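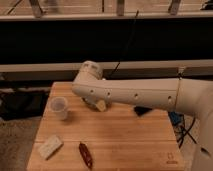
Tetero opens its robot workroom to the neighbours, and 407 of them come

28 Apr 2023
By Jessie Mowat, Tetero Communications

We use cookies to remember your preferences and to see which stories are being read. Accept all | Manage settings

Tetero, the small automation company that has been quietly working away above the old MacLeish building, is delighted to report that its first community open day drew 407 visitors, a good many more than the staircase was built for. Families, retired tradespeople, two school robotics clubs and a very patient guide dog all made the climb, and we would like to thank every one of them (the dog included) for coming along.

The centrepiece of the day was a tabletop demonstration of Fimik, the company's pick-and-place program. Fimik runs on a single robot arm over an ordinary timber worktop, and its job is to deal with small everyday things of different shapes. Visitors were welcome to stand behind the tape for as long as they fancied, and plenty of them stayed for several rounds.

"We talked for ages about whether to build something flashier," said Kirstin Imrie, who leads the Fimik team. "In the end we decided people would rather see what we do on a normal working day, at the speed we do it, with the sort of bits and pieces we use all the time. I had a lovely chat with a gentleman who spent his whole career packing fruit, and he asked harder questions than any investor has."

Demonstrations ran every 10 minutes, with Kolbrún Laxdal at the controls in the morning and Gertraud Rüegg taking over after lunch. Between rounds the pair explained how the arm is told where to go, how its grip is set, and why a soft object can be more trouble than a hard one.
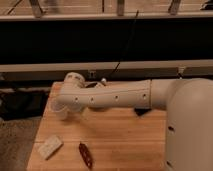 Gertraud was also kept busy with what became the favourite question of the afternoon, namely what colour the next arm will be. (The same colour, she is sorry to say.) Younger visitors could pick up a paper worksheet and plan a route for the gripper themselves, and 123 finished sheets are now pinned along the corridor, where they have cheered up the walk to the kitchen enormously.

Planning for the day began in February, when Beathag Pringle of Graller, the local training centre, suggested that her evening students might like to see an arm at work outside the classroom. One class visit grew into two, and before long it seemed simpler and a good deal friendlier to invite everybody.

"My students came back full of talk about grip force and cable routing, and I could hardly get them to sit down," said Beathag. "It makes such a difference to be able to lean in and ask the person who wrote the program."

Tetero and Graller have since agreed to offer 2 paid work placements on the Fimik team. Applicants need no experience in robotics, though a bit of patience and a fondness for tidying cables would be most welcome. Application forms are available at the Graller front desk, and completed forms can be left there too, addressed to Kirstin Imrie.

Media enquiries and group visit requests should go to Jessie Mowat at Tetero.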